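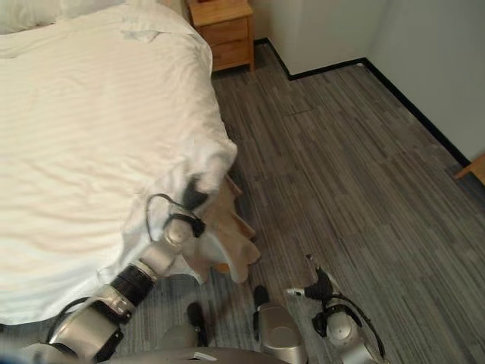
Part 2: Sending your first question to a representative

Right, so you've got your Lotell account and you've clicked the link in the welcome email (if you haven't, go back to Part 1 and do that first, I'll wait). Now for the bit most of us signed up for, which is writing to the people who are meant to be speaking for us.

I've put these steps together from my own fumbling, plus a long list of corrections from Brigitta Pfister, who has sent far more questions through Lotell than I have and gets far better replies!

1. Log in and choose Find my representatives from the menu on the left. Type in your postcode, or the name of your town if the postcode box sulks at you.

2. You'll get a list in three bands – local, national and European. Have a think before you pick. I wasted my first question asking a European member about a bus shelter, and she very kindly told me to try the council.

Note: if you live close to a boundary you may see two sets of local names. Open each one and check the ward map. Mine said Warno when I'm very much in Mellano, and it took me an evening to spot it.

3. Click the name you want. Read the Roles tab before anything else. Somebody who sits on the transport committee is a much better bet for a transport question than somebody who happens to have a friendly photo.

4. Press Ask a question. The box takes 300 words and it will cut you off without any warning, so write your question somewhere else and paste it in.

5. Put the question itself in the first line. I used to build up to it with a lot of background and then wonder why I got a reply to the background.

6. Choose a topic from the drop-down. There are nine, and yes, Other is one of them, but questions marked Other go to a general inbox and can sit there for ages. Pick the nearest match even if it's a bit of a squeeze.

7. Decide whether it's Public or Private. Public questions appear on the representative's page with your first name and your area. Private ones don't appear anywhere except in your own Sent folder.

Caution: you can't change a public question to private once it has gone. Please don't put your address, your phone number or anything about your health in a public one. If you've done it by mistake, write to the site team straight away and ask for Senga Carnegie or Yetunde Wike – they can take it down by hand.

8. Press Preview, read the thing out loud (it really does help), then press Send. You'll get a reference starting with the letter L. Mine was L3704 and I still quote it when I'm chasing.

What happens next

Your question shows as Waiting until somebody in the office opens it, and then it changes to Seen. Seen doesn't mean they're answering it, I'm afraid. It only means it's been opened. Once there's a reply you get an email, and the reply sits under your question with a green tick.

If it stays on Waiting, use the Nudge button. You get 2 nudges per question, so don't use both in the first week like I did. August is hopeless, by the way, because the assemblies are on their summer break and so are most of the staff.

Note: a reply that says "your comments have been noted" still counts as a reply as far as the system is concerned, and the question closes. You can reopen it with Follow up, which is a little grey link under the tick and very easy to miss.

Part 3 covers following votes and setting up alerts. Steps 4 and 7 on this page were last changed on 17/10/2019 after the new question box came in.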